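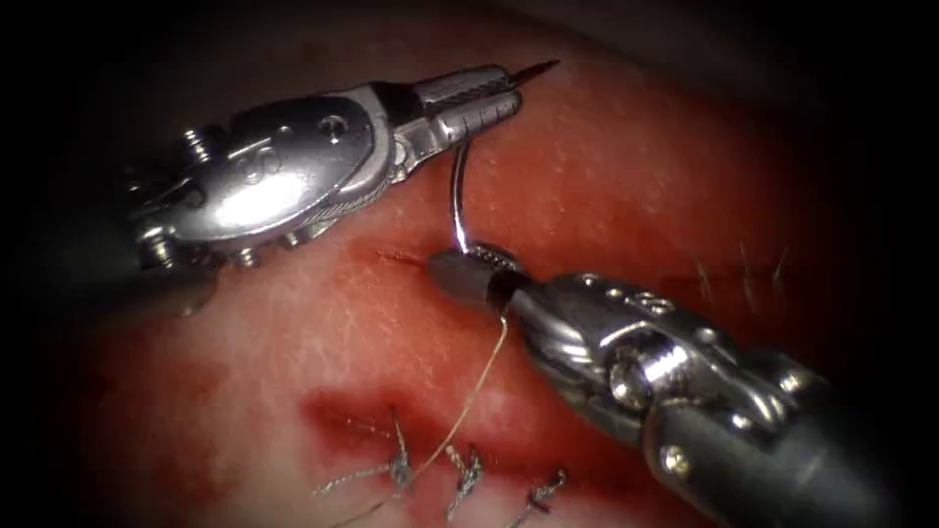 Practice pads teach you to sew practice pads, one reader wrote after my June column, and the hours would be better spent watching a good surgeon close a real wound. I've been chewing on that ever since, and I still love the pad!

Let me start with the needle, since that's where most people go wrong. A suture needle is curved, and the curve tells you how to move. Push it straight and it fights you, and the tissue drags along with it. Turn your wrist and let it follow its own arc and it slides through like it was always headed there. I could have recited that to you after one lecture. I could not do it until I had ruined a whole pad, one evening at the skills room in Felness, with a cold cup of tea next to me and 38 stitches in a row that I wouldn't have let anyone photograph.

You don't get that from watching. Watching is wonderful (I do a lot of it, and I steal shamelessly) but the hand has to find out for itself where to hold the needle, how much bite to take, and when to let go with one side because the other side has it. The handoff is my favorite part. For a moment both graspers have the needle, and if one is pulling even slightly against the other you learn about it right away.

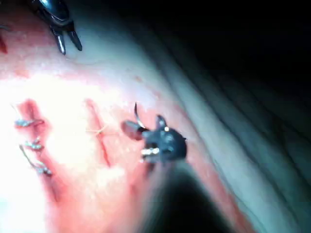 Needle apparently held in the grasper, just to the right of the middle incision.

The reader does have a point about realism. A pad doesn't bleed, and it doesn't belong to anybody. The Grotico pads we used in Gruvness were stiffer than I like, and a stiff pad forgives a lazy wrist. My answer is to buy the softer one and tilt it. Work the far edge, where it curves away from you and the light is bad. Flat, bright and centered is fine for the first 6 stitches, and after that you're only entertaining yourself.

I'd also drop the stopwatch. Somebody decided a beginner should close an incision in 60 seconds, and ever since I've watched people race through ugly bites to make the number. Slow down! Look at where the tip is going in and where you want it to come out. Speed shows up later without being invited.

As for the people who say you need 1,000 stitches before you're any use, I don't know where they got that, and I wouldn't put it on a poster. Do a few every day. Keep the bad pads, too. Mine are in a drawer with the oldest at the bottom, and I take that one out whenever I'm feeling too pleased with myself.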